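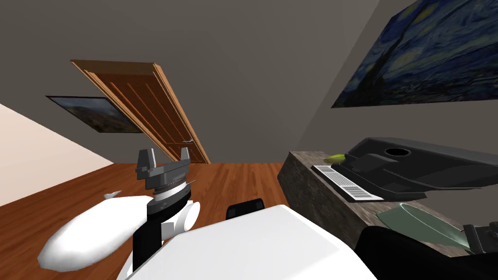

A reader with the name Marikar wrote under the first part of this tutorial that her policy learned well with one camera and became worse when she added the wrist cameras. She asked if wrist views are worth the trouble at all. My answer is yes, but you must prepare them before training, and this part explains how I do it.

I assume that you have the Lostar simulator running with the kitchen room loaded, and that you have recorded demonstrations with the two-arm robot. My set has 244 episodes. If you have fewer, you can follow the same steps.

Step 1. Check the camera mounting

Open one episode and move only the last joint of the arm. In a true wrist view the gripper stays fixed in the image and the room turns. If the gripper turns and the room stays, your camera is attached to the wrong link. In Lostar the parent link is set in the robot file, and the name must match exactly, with small and capital letters. A wrong name gives no error message, so please do this check by eye.

Step 2. Do not rotate the images back

Many beginners want to make the floor level before training. I tried it and the result was worse. The policy needs to know where things are relative to the fingers, and a tilted room does not disturb it. Keep the raw image and give the joint angles as a separate input.

Step 3. Remove frames where the wrist view has no information

While the arm travels, the wrist camera sees mostly walls and floor. From such frames the policy can learn a habit, for example to close the gripper when a certain painting comes into view. I measure the distance from the gripper to the nearest movable object, and when it is large I replace the wrist image with a blank one. After this step I had 2,376 frames with a useful close view.
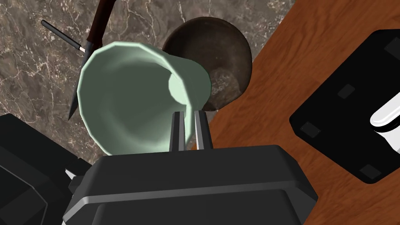 Wuseck, August

I add this section after running the comparison again on the new machine. Cups are the hard case in my set. When a cup lies on its side, the fixed camera often cannot tell where the wall of the cup is, and the fingers can hide the contact point. The wrist view helps, but only if the crop is right.

Step 4. Crop around the fingers

Keep both fingertips inside the crop, with free space above them for the object. Do not cut away the neighbors of the target. A bowl or a knife next to the cup is useful, as the policy must learn to choose between objects.

Step 5. Train and compare

Train two policies with the same seed, one with the blanked frames and one without. Test each on 12 starting positions that are not in the demonstrations. Write down the failures by type — missed grasp, wrong object, dropped object — and not only the success rate. In my test the version without blanking failed in 5 positions more, and most of these were missed grasps.

The config files are in the Flesuner folder, under "wrist". Change the path in the first line before you start the training.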